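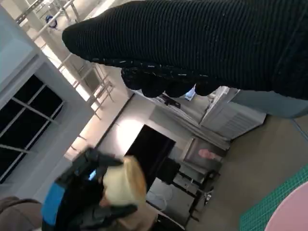
Tricot noir à côtes, avec des petites peluches blanches.

Enlever les peluches d'un tricot noir

Posez le tricot bien à plat, sans tirer sur les côtes. Passez un rouleau adhésif dans le sens des mailles, 2 fois. Pour les peluches qui restent, j'utilise une brosse douce, très légèrement. Ensuite lavez à l'envers, à 30 degrés, avec peu de lessive.
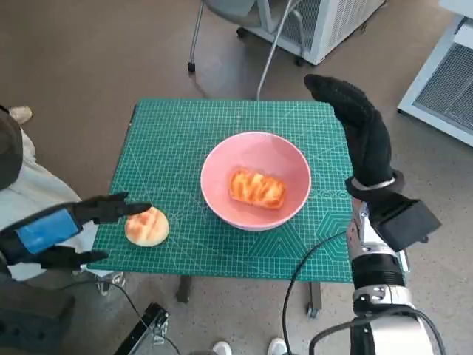
Peut-on mettre le tricot au sèche-linge ?
Mieux vaut le sécher à plat, sur une serviette propre.

Rekha Chacko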